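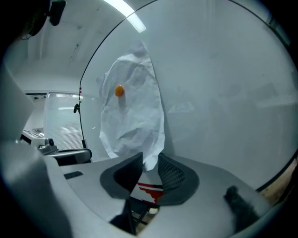 ferrand_shop: Did the Jokora kit ship with the soft pads, or are those extra? The Mastano page lists 602 for the base set and doesn't say.

Imen: Pads are included. Mine came in November with one spare pair. The wrist mount is the extra, 171 on top.

ferrand_shop: OK, thanks. How is it on thin stuff? I need paper and cloth.

Imen: Fine on crumpled paper, you get a fold between the pads and it stays. Flat sheets are a pain.

tolliver9: I disagree on "fine." I logged 1,000 grabs on paper and dropped around 90. For that money I'd want better.

Imen: At what closing force? The default is too low for paper.

tolliver9: Default. The manual has one line about it.

Ginette Besson: Page 14 has a table. Go up two steps for paper. I still wouldn't pay 2,319 for the full bundle, the base set does the same work.

tolliver9: Will rerun it with that and post the numbers.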